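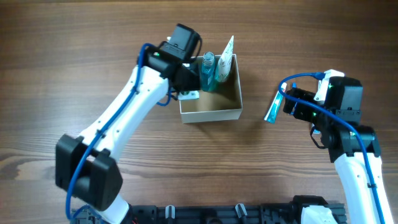 Parish Life board > Groups and fellowship > Moving the prayer group to Thursday?

svillalba
Good evening to all. I am writing for the evening prayer group at Drovstead. We have met on Tuesdays for many years, but now the choir wants the small hall on that night from March. Father has asked us if we can change to Thursday. I would like to know your opinions before I answer him. Please write also if you come only sometimes.
Sebastián Villalba

handale_mary
Thursday is fine for me. Would it still be half past seven?

svillalba
Yes, the same hour, and the rosary first as always.

oldbell1231
I am against it, sorry. Thursday is when four of us drive to Handale for adoration. Why is it always the prayer group that must move? The choir has the church itself, they can practise there.

C. Quiroga
With respect, the church is too cold for them in winter and the heating costs a lot. Last year we paid over 2000 for the oil. The small hall is much cheaper to warm.

oldbell1231
In March it is not so cold, Cristóbal.

C. Quiroga
You have not sat in the choir stalls in March! But I understand your point about Handale. Could the group meet at the Barrientos house, as we did when the roof was repaired? Then Tuesday can stay.

handale_mary
It was lovely there but there are steps at the door, and Mrs Utora cannot manage them now. I would not like her to be left out.

svillalba
I agree with Mary. For me this is the most important thing. Also the hall has the hearing loop, and two persons need it.

oldbell1231
Fair enough about the steps. I withdraw the house, but I do not withdraw my complaint. Has somebody asked about Monday?

svillalba
I did not ask, this is my mistake. I thought the scouts were there on Mondays.

C. Quiroga
The scouts finish at seven. I have the key list in front of me and after them it is free.

handale_mary
Monday would suit me too, if they put the chairs back.

svillalba
Then I will speak with Father on Sunday after the ten o'clock Mass and write the answer in this thread. Until then we continue on Tuesday. Please keep Mrs Utora's grandson in your prayers, he has his operation this week.

oldbell1231
Will do. Monday gets my vote.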